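FM 546 Shared Workrooms
Handout 4: Surfaces, cables, floor
Instructor: Adi Liew
Revised August 4, 2020

Reading before class: Course Reader, chapter on desk zones. Bring the survey sheet from Handout 3.

4.1 Terms

A desk in a shared room has four zones. The work zone is the area in front of the seated person that the forearms can sweep without the shoulders moving. The reach zone is everything past it that can be picked up from the chair. The edge zone is the strip along any side of the top, including the side away from the user. The drop zone is the floor directly under and in front of the desk.

Most desk surveys record only the first two. In the Pernatness survey (April, data sheets in the reader), the edge zone and the drop zone held the majority of the items marked "no fixed place." The survey form was changed as a result, and the current form has a row for each of the four.

An item is "placed" if it has a fixed location and is in it. It is "parked" if it has a fixed location and is somewhere else. It is "loose" if it has no fixed location. Do not mark an item as trash on the survey. Disposal is decided by the desk user.

4.2 Soft items

Cloths, towels, bags and clothing are recorded separately from hard items. They change outline each time they are handled, so a desk plan cannot give them a footprint. Record the state (flat, folded, bunched, hanging) and the zone. A cloth that hangs over an edge is entered in the edge zone even if most of it lies in the work zone.

Color is recorded in one word. Weave is recorded only when it can be read clearly. In poor light write "textile, not identified."

4.3 Cables

Record each cable by its state: straight run, loop, coil or tangle. A loop crosses itself no more than once. A coil has parallel turns. Anything else is a tangle. A cable or bundle that passes over an edge gets the suffix E, and one that reaches the floor gets the suffix F. Both can apply.

Zones and states should be noted on the sheet for each cable. 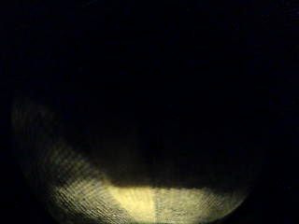

Set item 1. Fine, woven-looking striped surface, low light.
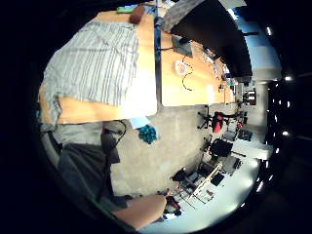 Set item 2. Folded striped cloth and a looped cable on the same tabletop.

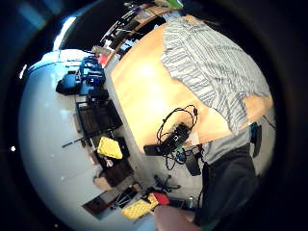

Set item 3. Cables over the table edge; items on the floor.

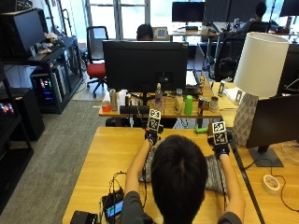
Set item 4. Cups and cans along the front edge of the second desk.

4.4 Drinks and containers

Containers are counted as one class whether full or empty, open or closed. The survey does not ask for contents. It asks for the distance to the nearest electrical item and whether a cable passes between the two. Karabo Ndlovu's field notes use a cutoff of 14 inches, and we keep the same figure so that the sheets can be compared.

A row of containers along an edge is a common pattern where two desks face each other. Each user treats the strip as belonging to the other side. On the Welo plan the strip is assigned to one desk in writing and the row disappears from the survey within a few rounds. Where the strip was left unassigned, it came back after every cleaning.

4.5 Floor

Enter floor items in the order in which a person standing up from the chair would meet them. The chair base is not an item, but the circle it sweeps is drawn on the plan. For the chairs in our building use a circle 70 cm across. Any item inside the circle is marked with a cross. Cables with the F suffix that enter the circle are marked with a double cross and reported the same day.

Cases and toolboxes are permitted in the drop zone if they stand against a wall or a desk leg. Textiles are not permitted there in any state.

4.6 Order of work

1. Floor first. Clear the chair circle.
2. Edges next, starting with the side away from the user.
3. Cables. Coil what is not connected. Leave connected cables in place and note them.
4. Soft items. Fold, then assign a location.
5. Reach zone and work zone, with the desk user present.

Gert Le Roux's group reversed steps 2 and 3 in the April round. Their times were shorter but two cables were logged twice. Keep the order as printed.

4.7 Assignment

Survey one shared desk that is not your own. Submit the form, a plan at 1:10 and one paragraph on the edge zone. The assignment is graded out of 100: form 50, plan 30, paragraph 20. Plans without the chair circle are returned unmarked.

Submit to Nomvula Nkuna in the Dlamini office. Blank forms are in the tray by the door.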